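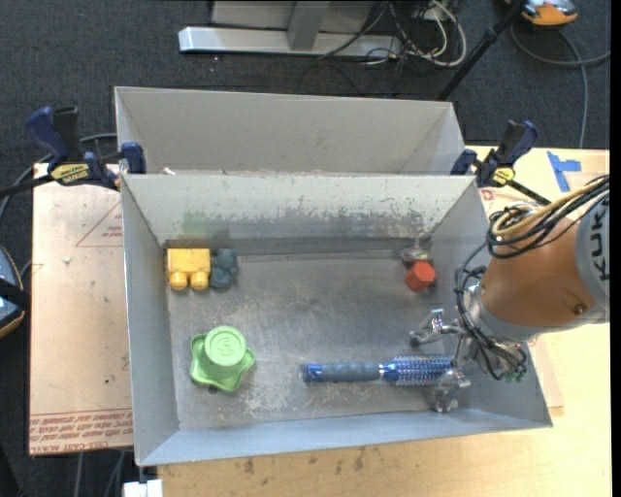 Fig. 1. Front bin during sorting, second bin behind. Brush at lower middle, yellow block at the back left.

Sorting Mixed Small Items From a Metal Bin
Project report, Renu Rana
Storham section, Wednesday group

1. What we wanted to find out
Which things are hard to pick out of a bin when they are all in together. Original plan was a donation shelf study at Jondside but the shelf got cleared in July, so we moved to bins. Same question, smaller pile.

2. Setup
Two gray metal bins with sloped walls, on a light wood table. Clamps on the rear one are blue. Floor of the front bin is scuffed and dusty, we did not clean it between rounds (should have, see section 5).

Items kept different on purpose – toy brick with two studs, the green toy with the wavy base and round cap, a round hairbrush, a small red hexagonal piece, plus the dark lumpy toy which our sheet just calls "lumpy".

3. Method
100 rounds planned, 75 done. Ran out of table time. Each round: items in, take them out one at a time, write down the order and any slips. Log sheet is the Dhillon one from the last unit, with 4 columns. Sheet number 3683 if anyone needs to find it in the binder.

4. Results
Brush easiest. Long handle, plenty to get hold of. Yellow block fine in the open, worse when something is pushed up against it at the wall. Red piece was the worst by far, most slips in the back corner. Green toy somewhere in teh middle, cap is round so depends on the angle.

Sloped walls help with bigger things, they slide down toward the floor. Small ones stay put once they reach a corner.

5. Problems
Dust and bits on the floor – might have changed how things slid, no way to tell now. Start positions not marked. Two log pages have the same round number, left both in.

6. Next
Finish the last rounds. Try the Vavholm tray, it has rounded corners, and compare the red piece only. Mark start postions with tape.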